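# Leven open afternoon: can it wipe a table yet?

I went along to Leven on Monday with low hopes and a train ticket that cost more than I'd like. Gwilym Landeg, who runs the visits, met us at the door and promised "household chores, near enough solved". I have heard that at every open day since I began writing these up.

The group is collecting examples of people doing dull jobs, to teach machines to do the same. Some come from a sensor glove, some from a hand-held gripper with its own camera, whose view is so bent that a wall looks like the inside of an egg.
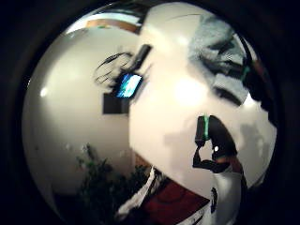
*Through the gripper's camera: a lot of pale wall, a lit screen at a tilt and a green plant low on the left.*

Špela Dimitrov told me the software copes with the bending perfectly well. Maybe so. I asked what it makes of a sleeve, a pot plant or a person with an arm up, and she said that was what more data was for. They have 142 hours so far, and want a good deal more.

The chore of the day was wiping down. It sounds like nothing, but cloth is a horrible thing for a machine. A mug is the same mug wherever you put it, while a duster takes a new shape each time you drop it.
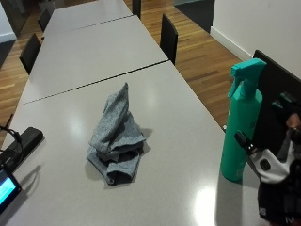
*Grey cloth, teal spray bottle and the glove at the right, on the nearest of the three tables.*

Note whose fingers are in the glove. Declan Treloar was frank about the machine's own score: 6 clean wipes out of 50 tries, on a plain pale table with good light overhead. My kitchen table has crumbs, post and jam on it.

I liked the people, and I liked being given the bad number without having to dig for it – Berik wouldn't tell me theirs at all. Landeg thinks a paid cleaning trial is two years off. I wrote that down with the date beside it.

Tea was decent. The next visit is in January, and booking is through the Leven front desk.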